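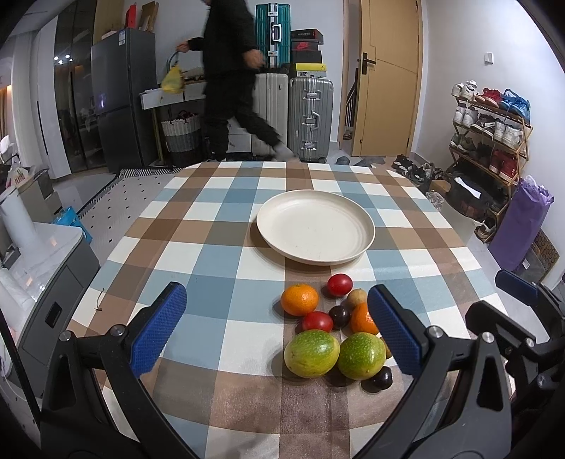 Fruit to be moved onto the plate, checkered tablecloth, hand-held grippers

Can a machine do ordinary chores yet, like clearing a table or putting fruit on a plate?

Asked by Faith Mohamedi in Home and Workshop
Tue 8 May

My mother is 81 and lives alone. She manages well but her hands are bad, and small jobs take it out of her. Putting groceries away, setting out food, picking shoes up off the floor so she doesn't trip. My brother keeps telling her to wait a year and buy a robot. He has seen videos of them folding shirts and loading dishwashers and he thinks it is nearly there.

I would like to know where things stand for someone who is not a hobbyist. Take the job in the picture. There is a plate and there are ten pieces of fruit in front of it, different sizes, on a cloth. A child of four could put them on the plate. Can a machine you can buy do that, in a normal house, without someone standing over it? And if it can do that, can it do the next thing, like wiping the table?

I also help run a small packing room (jams, dried fruit, gift boxes) and we get the same sales talk there, so answers about shop work are welcome too. Budget at home would be up to $2535, which is what we had put aside for a stairlift she decided against.

3 answers

Answer by Stijn Goossens
Marked as most helpful

Short version: the plate job, yes, in a lab or a well-prepared room. In your mother's house with no one watching, no. At your budget, no.

I worked on pick-and-place cells for a long time and now do part-time support for a small outfit called Naston that fits arms in bakeries. What follows is what I have seen, so other people may have different experience.

Fruit on a plate is a fair test because it looks easy. The mandarins are fine. They have dimpled peel, a good size, and the peel has some grip. The shiny red ones and the dark ones are harder. A glossy surface throws a bright spot back at the camera, and a very dark round thing can be read as a hole or a shadow. The small tan ones are hard when they sit tight against something bigger, and one of yours is mostly hidden behind the green fruit. The machine has to move the front one first or come in from another side.

Then there is force. If you squeeze a ripe tomato as hard as you need to squeeze a heavy melon, you have a mess. Soft pads on the fingers help a lot with that. Last, the cloth. Checks are confusing to some cameras, and wrinkles mean the fingertips can catch and drag everything. We take tablecloths away whenever we are allowed to.

We did a trial in March with mixed fruit in trays. It was 58 picks per run, fixed lighting, no cloth. On a good run we dropped one or two. On a bad run the arm stopped and waited for a person, and it could wait all afternoon if the person had gone to lunch. In a bakery that is a nuisance. For an older person living alone it means the job is half done and there is an arm hanging over the table.

Wiping the table is a separate job, and so is picking up shoes. People assume that if it can do one it can do the others. The newer learned systems do carry over a bit from task to task, more than they did five years ago, but I would not pay for it on trust.

What does work at home today: robot vacuums on a clear floor, some of the mopping ones, lawn mowers, pill dispensers. All of those do one thing. The vacuum will want the shoes, bags and slippers off the floor first, so you are back to somebody picking things up.

For the shoes I would get a rack at waist height and a long-handled reacher. Costs about twenty dollars and my father uses his every day.

For the packing room, it depends on how much your products vary. Same jar, same box, same place every time, then yes, and that has been true for decades. Mixed gift boxes where every one is different, I would wait. Ask the seller to run your own items for a full shift on your bench, and write down each time somebody has to step in.

Comment from Faith Mohamedi
Thank you, this is what I needed. The jars are all one size but the lids are two heights. Is that a problem?

Comment from Stijn Goossens
Not normally. Tell them before they quote. It may need a second program or a sensor.

Answer by Wycliffe Biwott

I agree with most of that but I think it is too gloomy about the near future. Progress on this kind of handling has been quick, and a big part of the reason is that there is now far more example data. People do the task by hand with a pair of grippers like the ones in the photo, in real kitchens and living rooms with people walking about, and the software learns from the recordings. That gets you rugs, bad light, clutter, cloths, all the things a lab used to leave out.

I would still not buy one for your mother this year. If she likes the idea, look at whether any of the home trials are taking people in your area. Read the part about cameras before she signs, and ask who can see the video and for how long.

Do not spend the stairlift money on a preorder. I put down a deposit on a kitchen arm from a firm called Favodgate and am still waiting for both the arm and an answer.

Answer by Delwyn Mudgway

no. my vacuum cant even get over the rug fringe. get her a cleaner two hours a week, she would have someone to talk to as well

Comment from Imani Wanyama
Second this. Ours also puts the groceries away.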